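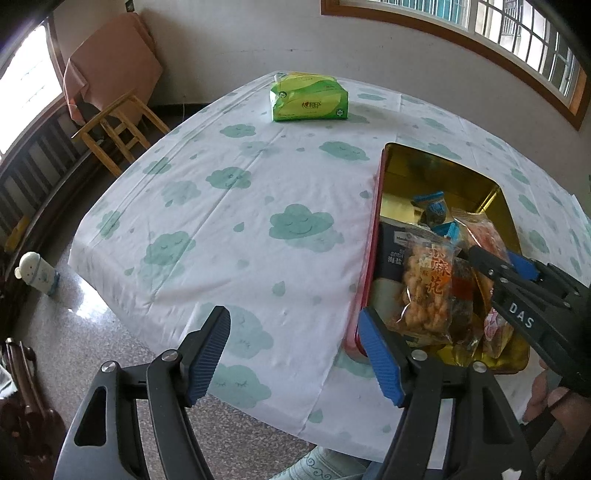
The Ostora pad and finger kit, after one season of use

6 min read

I look after a pair of hand-held grippers, and for most of the year this is not difficult work. A person holds one in each hand, picks up things, puts them down, and the camera on the tool records it. The arm in our Plimham cell later has to do the same with the same kind of fingers. For this reason I care very much about the fingers. If the pads on the hand-held tool are worn and the pads on the arm are new, the two machines do not feel the object in the same way, and then we lose days looking for a fault in the software.

Ostora sells a service kit for fingers of this type. I bought two, one for the hand tools and one for the arm, and I have now used both long enough to write something about them.

What is in the box

You get blue rubber pads with ridges, black plastic fingers with the triangular cutout, a bag of screws, a small hex key and a printed sheet. The sheet is in English and it is mostly clear. The drawing for the left finger and the drawing for the right finger are printed very close to each other, and on my first evening I followed the wrong one. The finger goes on also in the wrong orientation, which I think should not be possible, but it will not close straight. I had to take it off again. Kekeli Sarpong, who has put together more of these than me, marks the inside of each left finger with a dot of paint before he starts. I do it now as well.

Fitting the pads

The old pad must come off completely. I use a plastic scraper, the kind for a ceramic stove, and afterwards a cloth with isopropyl alcohol. Please be patient here. On one finger I left a thin line of old glue at the base, because I could hardly feel it with my nail, and the new pad stood a little higher on this side. When I closed the tool on a sheet of paper, the paper turned. I had to remove a good pad after one day and it did not survive the removal.

The new pads have an adhesive backing. Press from the base toward the tip, hold it, and leave the tool alone overnight. The sheet says one hour is enough. I tried one hour with the first set and a corner lifted while we were picking up bags of chips. With a whole night I have had no lifting.

The screws are the part I like least. They are good screws, but the hex key in the bag is soft and the corners became round before I finished the second tool. Use your own key. Tighten until the finger has no side play, then stop. It is plastic, and Ustyna Bilyk cracked one of hers by giving it a last quarter turn. She was very annoyed, and she ordered a torque driver the same afternoon.

How I check the work

I do not trust a tool after service until it has handled real things. My check takes place on an ordinary table with a cloth on it, because a cloth moves and shows you when the fingers drag. I put out an open tin filled with snack packets and a soft pack of tissues. The packets are a better test than any block. Thin film slides, a stiff bag springs back, and a small packet close to the wall of the tin asks you to come in with the tips only. If the tips do not meet evenly you will know it there.

Both tools should be checked together. One can steady the tin while the other goes in, and then you exchange the roles. A pair where each tool is fine alone can still be annoying as a pair, when one closes a little earlier than the other. Your hands learn to correct it and you do not notice, but the recording has it.

I also look at the camera picture during this check. Both finger tips should come into view at a similar height and lean toward each other in the same way. When one is lower, I go back to the screw before I touch any calibration. Teodoro Cuautle taught me this order and it has saved me a lot of useless work.

Wear

I kept a notebook for the first set. After some 500 grips on mixed packaging, the ridges near the tip were still sharp to the touch, though a bit shiny. Cardboard is harder on them than plastic film. Oil is the real enemy. Fried snacks leave a little grease on the outside of the bag even when the bag is closed, and the pad begins to slide although it looks perfectly clean. I wipe the pads with warm water and a drop of dish soap after each session and let them dry in the open air. Alcohol on the rubber itself I avoid. It made an old pair from another supplier hard, and I did not want to learn if these are different.

The pads on the arm wear more slowly at the tip and faster at the inner edge. A person turns the wrist without thinking, and our arm does not. So I cannot tell you one interval for both. I change all of them at the same time, when the worst one is finished, and I accept the waste.

What I would change

The dot for left and right should come from the factory. The hex key should be a proper one or should not be in the bag. I would gladly pay a little more for spare pads without fingers, as the fingers last much longer. Elvia Ochoa wrote to Ostora about this and was told that pads alone are planned for September, but I would not wait for it if your pads are slipping now.

Delivery to Plimham was slow. A friend of the lab in Sudby received hers faster, so perhaps it was only my bad luck with the post.

Would I buy it again

Yes, and I already have. Before this I used the Tovar pads, which are cheaper and stick well, but the ridges are shallow, and on thin plastic film I had to squeeze so strongly that the packets were crushed. With the Ostora pads I can close gently and the packet comes up. For somebody who only moves boxes I think the Tovar ones are enough.

If you have one tool only, one kit will serve you for a long time. If you have a pair and an arm, buy two and keep them together in the same drawer, and write the date of fitting on a piece of tape on the handle. Mine are due again next month. The scraper I still have to find, it was last seen in the kitchen.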